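Open day talk, Norero site, 20/11/2018
Speaker notes: Rami Smadi (simulation session, before the floor tour) 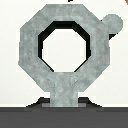 Slide 1. Octagonal ring on its stem, simulator view, face-on.

Leave slide 1 up while people sit down. Start when the doors close.

Welcome. Thank the Plunby group for making the drive. Mention washrooms and the coffee table, then move on.

Say who I am. I look after the simulation side at Norero. Müzeyyen Kocabaş runs the cell and will take over for the floor tour.

Point at the slide. The ring is a computer model. It stands upright with the opening facing us, and there is a small round knob at the upper right. The picture is coarse and the edges are jagged. We don't need it pretty. We need the shape and the position to be right.

What we use it for: practising approach moves before we try them on the real cell. The arm has to come in straight to the opening and stay clear of the rim and the knob. In the simulator a bad approach costs us nothing. On the floor it costs a fixture and most of an afternoon.

Numbers, if asked. We ran 2154 approaches in November's batch. Each session is 100 approaches or fewer, then we stop and look at the misses. Don't give a success rate. Müzeyyen is still checking it.

Why an octagon? Someone always asks. Flat sides make it easy to tell if the ring has been turned. A round one looks the same at any angle. The knob tells us which way is up.

PAUSE for questions, 4 minutes at most.

Next, the Valdovinos job. Keep this short. They want the same routine with a smaller opening. We have the model but no part yet. Do not promise a date.

Flivitz controller: only bring it up if their people are in the room. If so, say the update went in and we are happy with it so far.

Before the tour:
Safety glasses from the bin by the door.
Groups of five, one group at the cell at a time.
Stay behind the yellow line, even when the arm is stopped.
No flash, please.

Hand over to Müzeyyen. Leave the projector on for the second group.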